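Plates out on show – a few things I've learnt

I used to keep all my plates in one tall, wobbly pile and then moan about the chips! Now the nice blue ones stand up in a clear acrylic stand on the table, and I'm so much happier with them.

Standing them up

Put the stand down first, well back from the edge, then add the plates one at a time. Mine is a Calberg and it's see-through, so you get all the colour of the plates (turquoise with a paler blue behind is my favourite pairing). 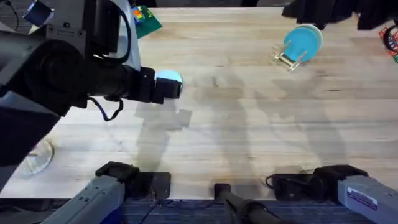
If a plate leans a bit, don't worry. Mine always do. Just give the stand a gentle nudge and see that it sits flat – a crumb under one leg is usually the culprit.

Taking them down

One plate at a time, please! I lay the first one flat on the wood, well clear of the cups and bowls, before I go back for the next. A bare wooden table will pick up scuffs, so lift and never slide.

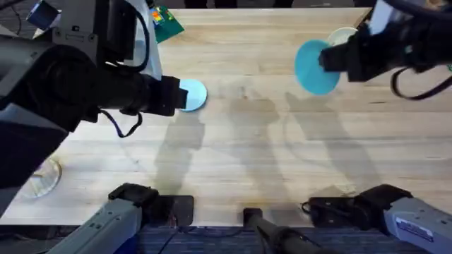 Wiping the table

Go along the boards with a damp cloth, wrung out hard, then a dry one. Smudges near the middle may want a second go (mine certainly do).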